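16 April 2022, Flestumthorpe shop, open day

Doors at ten and we had people in before the coffee was made! Mojtaba took the front table and I ran the back one with the hand-held grippers, so these notes are mostly about the back. Task was the usual groceries and wire basket, nothing fancy. The food wrap box was the one everybody wanted to try (I think it's the bright fruit on it), and it's long enough that you have to think about where to grab.

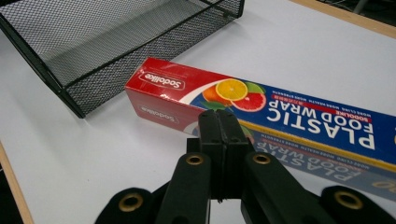

Sign-in sheet says 336 visitors, against 515 in November, but they stayed longer and asked better questions. A kid from the Jurnen school group wanted to know why the fingers don't have fingernails, and I've been thinking about that ever since. A thin lip at the tip might help with flat boxes - ask Willy.

Willy Visser came by after lunch with two people from Bruvier. They mostly wanted to talk about working close to the basket wall, how near a finger can get before the mesh starts to matter.

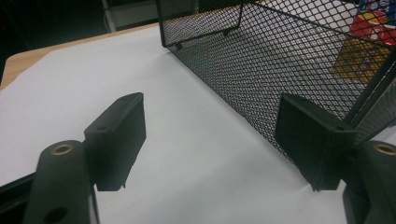 I told them we'd send the notes from the Tehrani trials, so that's on me for next week. They also asked for 4 sets of printed fingers on loan. I said 3, need to check the drawer.

To do: new sign for the door, more chairs, print spare pads.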